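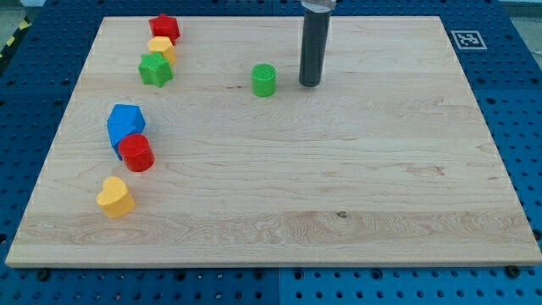 I bought the Vudik block set for one reason: I needed something small to check our arm after every change on the cell. For this purpose I have now used it over ten months, and I can say it is good, with 2 complaints.

The set is a wooden board and small plastic blocks in simple colors and shapes. There are stars, cylinders, a heart, a pentagon and so on. The board goes flat on the perforated table and is held with bolts. Please do not skip the bolts. In the first week I used double-sided tape, and the board moved a little each time the finger touched it. I spent one whole afternoon looking for an error in the calibration that was only in my tape.

My routine is this. After I change the finger or loosen the clamp, I teach the table height again, then I drive down slowly next to a green cylinder and stop just above the wood. If the gap is the same as last time, I go on with pushing. The cylinder is the easiest block, as it has no front side. The stars are harder, they turn when you push them near a point. The heart I use last — it shows very quickly if the finger is not vertical.

Now the complaints. The instruction sheet gives the tightening torque for the board but says nothing about checking if it is flat. Mine was not flat when I had fixed it, and I had to put a thin shim under one corner. Also, the marker that comes with the set is printed on thin paper and became wavy in December, when the heating was on. I printed a new one and glued it to a stiff plate.

I paid 315 with shipping from Billasow, and it arrived after 3 weeks. The Thiele set is cheaper, but Bernd Stöcker in our workshop has it, and he told me the colors are too pale for his camera. I did not test this myself.

Would I buy it again? Yes, for a small cell with one arm. For heavy pushing all day I would ask Enow first if they sell spare blocks, because Vudik does not.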